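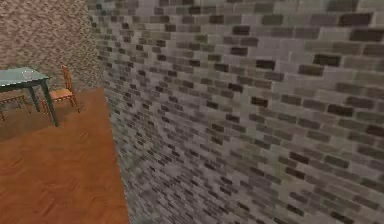 Household robotics

Print this article | E-mail this article

Household robotics is the branch of automation concerned with domestic chores such as clearing tables, moving chairs and tidying floors. Floor cleaning has been automated for years. General work in a furnished room has not, and most systems remain at the research stage.

Training in simulation

Much development takes place in simulated rooms, where a program can attempt the same task many times without damage to furniture. Such rooms are often sparse: a table, a chair or two, a wooden floor and plain or brick-patterned walls. Surfaces may be changed between trials so that a system does not come to depend on one colour or texture. Glass-like tabletops are of particular interest, as depth sensors often misread transparent materials.

The Kumetby trials

The Kumetby trials compared 2 control programs, Voltik and Sotomayor, on a single chore — pulling a chair out from a table and returning it. Over 1,691 simulated attempts, 405 ended with the chair correctly placed. Most failures occurred when the chair stood near a corner. A later series of 10 attempts in a real kitchen at Brenton was halted in December for repairs to the test machine.

Present position

Machines can perform single chores under controlled conditions. Reliable work in an unfamiliar home has yet to be shown, and shop-floor systems still depend largely on fixed layouts.

Related articles
Depth sensing
Mobile manipulation
Shop-floor automation
Simulated environments

Last revised Fri 5 January
Contact the editors | Copyright | Back to top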